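Chapter 4
Household Surfaces and Everyday Cleaning

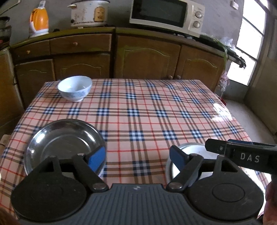

Most dirt in a home is held in place by grease. Water alone runs over grease without lifting it, so a cleaner has to do two jobs: loosen the film and carry it away. Soap and detergent do this because one end of each molecule attaches to water and the other end attaches to oil.

The right method depends on the surface. Glazed ceramic and stainless steel do not absorb liquid, and a mild detergent is enough for daily use. Unsealed wood and unglazed clay take in water and can swell, stain or crack. Cloth holds dirt between its threads and needs movement as well as detergent.

4.1 What Households Report

The town of Nunumeck kept a record of cleaning habits in 1039 homes. In the Plindine district, 70 percent of homes used a single product for every kitchen surface. Only 13 percent measured the product before use. Too much detergent leaves a residue, and the residue collects new dirt.

4.2 Terms Used in This Chapter

Soil: any unwanted material on a surface.
Residue: what a cleaner leaves behind after drying.
Contact time: how long a cleaner must stay on a surface before it is wiped or rinsed.

Section 4.3 covers hard and soft water, using samples from the Kan River and from wells at Todarley. Review the table of acids and bases in Chapter 2 before you begin it.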